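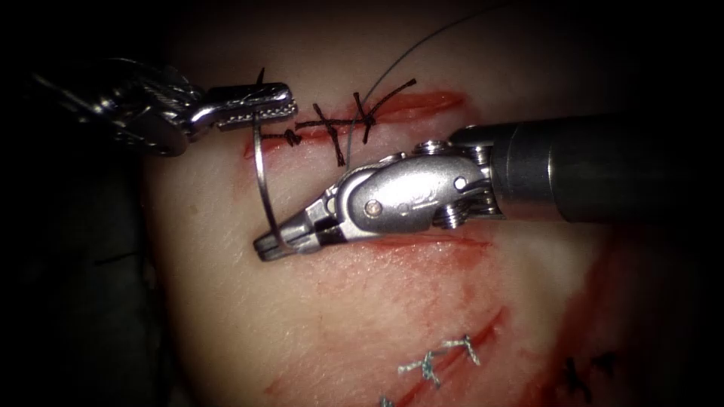

ホーム　記事一覧　道具の話　このサイトについて　問い合わせ

縫合の練習台で鉗子を比べるとき、みんな先端の把持力ばかり気にしすぎだと思うんですよ。カタログの最初に載っているのがその数字だから仕方ないんですけど、針を持たせて一日動かしてみると、腹が立つのはだいたい別のところです。

2月にTasvilleのラボで、持針器を2種類、じっくり触らせてもらいました。片方はBulirellの細い顎のやつ、もう片方はSomboonの少し幅広のやつ。アームもコントローラも同じ、パッドも同じ薄いピンクの皮膚モデルで、切開に黒い糸と青白い糸を使い分けて縫っていきます(糸の色を変えておくと、あとでどれが誰の縫い目か揉めなくて済むのでおすすめ!)。1本につき30針。最後のほうはもう夢に糸が出てきそうでした。

で、結論から言うと、私はBulirell派です。握る力はSomboonのほうが明らかに強い。湾曲した針をがっちりくわえて、多少こじっても回らない。じゃあそっちでいいじゃないかと言われるんですが、縫合って針を握っている時間より、渡している時間のほうが神経を使うんですよね。右の顎が針の下のほうをつかんでいて、上のほうへ左の顎が開いて迎えにいく、あの瞬間。ここで左右どっちかの顎が太いと、もう針が見えない。見えないから手首をひねる、ひねるとワイヤーの遊びが出る、遊びが出ると針先がふらっと逃げる。Somboonで縫っていて舌打ちしたのは、ほぼ全部この場面でした。

一緒に回していたVy Phùngさんは逆の意見です。彼女に言わせると、見えないのはカメラの置き方が悪いのであって、顎のせいにするなと。まあ、一理あります。固定カメラを横から当てていると、右の太いシャフトが組織の上に影を落として、その下にある切開が暗くなるんです。金属の手首はぎらぎら光るのに、肝心の縫う場所が沈む。照明を強くすればするほどひどくなるので、2人でライトの角度を4回変えました。4回目でやっと我慢できるくらい。それでも私は、カメラを動かせない現場のほうが多いんだから、影の中でも扱える細い顎を選びたい。この話は昼ごはんの間もずっと平行線でした。

あとコントローラの話も少し。Pusanceの操作卓は、スケーリングを細かくすると針の受け渡しはすごく楽になります。ただ結び目を作る段になると、糸を引く距離が全然足りなくて、クラッチを踏んで手を戻して、また踏んで戻して。糸の端をぴんと長く残しちゃうのは、たいていここで面倒になったときです、はい、私のことです。切り替えがペダル一つでできたら文句なしなのに、なんでメニューの奥にあるんですかね。

比較表を作る人にお願いしたいのは、把持力の隣に「受け渡しのやり直し回数」の欄を足してほしいということ。面倒な測定だし、操作する人の腕でぶれるのもわかります。でもベンチに置いた棒を引っ張って測った数字だけ見て買って、練習初日に針を何度も落とすよりずっといい。今度は左右で違うメーカーの顎を組ませてみるつもりで、左を細く、右をSomboonにしたらどうなるか、Vyさんはもう自分の勝ちだと言っています。

カテゴリ:手術ロボット/鉗子・グリッパ比較

コメント

こっちも幅広の顎で同じ目に遭いました。針の根元寄りをつかませると少しましですよ。

照明の角度、具体的に知りたいです。うちは真上からで、影がまるごと縫うところに落ちます。

Vyさんに一票。カメラが先です。

スケーリングの切り替えがメニューの奥なの、本当に直してほしい……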